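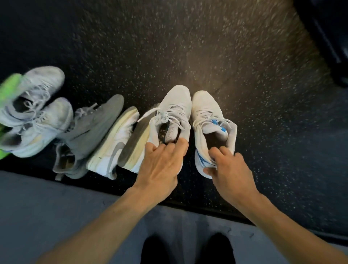
Photo: Bjarke Blöndal / Henholm

Shoe Shelf and Lost Sneakers: Frequently Asked Questions
Last updated 25th March

Do I really have to change my shoes at the door?
Yes. Street shoes stop at the mat. The black floor with the pale flecks hides dirt so well that people assume it doesn't mind dirt. It minds.

Where do my shoes go while I train?
On the floor along the wall, side by side, toes to the wall. The shelf holds 40 pairs and fills up by early evening, after which the row on the floor is the shelf.

Somebody left with my sneakers. Now what?
First, look at what's still there when the room empties. In most cases your shoes went home with a person who owns the same white pair one size up, and that person will be back, walking oddly. Leave a note at the desk with the size, the brand and anything that tells yours apart. "White, worn" describes most of what we have. "White, blue stripe low down near the heel, blue tab inside by the tongue" gets you a phone call.

Can I put my name in them?
Please do. Inside the tongue is best. Insoles come out and lead lives of their own.

How long do you keep what gets left behind?
Until the end of the following month. Anything found in February, for instance, went at the end of this month's sort. We pair things up, tie the laces together and put them in the Holovko bin in the hallway.

What happens to single shoes?
They stay a month longer, out of optimism.

My midsoles have turned yellow. Are they still allowed inside?
Yellow is fine. We check for grit, mud and black soles that leave marks, and we have no opinion on age. Several of our most faithful members train in shoes with cream edges that began life as another color. If it bothers you, the Zinside foam at the desk is free to use. It lifts scuffs. It doesn't do much for yellow.

Can I wash them in the locker room sink?
No. See the drain.

Do you rent shoes?
No, but locker 201 has loaners in the common sizes. They are clean and unloved. Bring them back the same day.

Is there a fee for a locker?
The small ones by the Trernberg entrance are free for 90 minutes. After that they beep.

Who do I ask about something that isn't on this page?
The front desk, extension 1591. Have your shoe size ready.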